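Giving an old office tower a second go: my project report

Module project, Indden College, submitted in September 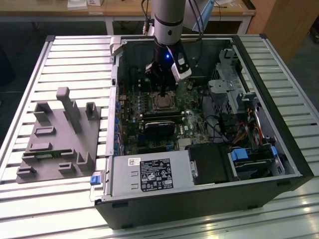

Fig. 1. The Dell tower on the bench with its side panel off, CPU uncovered in the middle of the green board.

I picked this project because my family has had an old desktop under the stairs for as long as I can remember and I've never once dared to open it. The college had a shelf of retired office towers, so I asked if I could have one, take it to bits, clean it and put it back together in a state somebody could use for homework and email. My budget was 5 pounds, which I thought was a bit mean until I found out how little I needed to buy (thermal paste and a pack of cotton buds, and the paste came from the Girkden market so it was cheap!).

Getting in

The first thing I learnt is that office machines are made to be opened. I'd been picturing tiny screws everywhere, but a lot of the bits you're meant to touch are blue plastic. There's a row of blue clips down by the expansion slots, blue latches on the hard drive and a blue tab at the end of the power supply. Once I'd noticed that, I stopped being scared of the thing. I laid the case on its side on the slatted table, which was good for keeping it flat but terrible for screws, as they roll straight into the gaps. I lost 2 before I fetched a saucer.

The processor

I'd only ever seen a CPU in shop photos, all silver and shiny. Mine has a copper-coloured top that's slightly tarnished, and I spent ages wondering if I'd ruined it. I decided to leave the colour alone and just get the old paste off, going round and round with a cotton bud until it came away clean. I kept the chip in its socket the whole time. I know some people lift it out, but I'd read enough about bent pins to lose my nerve.

Memory and graphics

The memory slots are just under the processor and the graphics card comes below them, so there isn't a lot of room for fingers. I did the memory first and the card afterwards, and I'd do it in that order again. The card has a curved black shroud which holds a surprising amount of fluff. A soft paintbrush was much better than the cloth I started with, which only pushed it further in.

Cables

This was my least favourite part and I don't mind admitting it. A bundle of black cables loops over the side of the board nearest the drive cage, and then you've got orange, yellow and red power wires coming out underneath. I drew a map of what went where on the back of my Mthembu workbook, and when I came to use it I couldn't read my own writing. Next time I'd put a bit of masking tape on each plug.

Did it work?

Yes, on the second try! The first time I got beeps and a black screen, and it was a memory stick I hadn't pushed down properly. After that it started up fine. Processor temperature settled at 67 degrees with a video playing, which my Aken handbook calls acceptable, though I'd have liked it lower. I think I was a bit stingy with the paste.

What I'd change

I'd start earlier, for one thing, as I did most of the work on a single Thursday and was rushing by the end. I'd also like to have cleaned inside the drive cage, where the metal is full of little holes and the brush wouldn't reach. The one under the stairs is next, if Mum lets me.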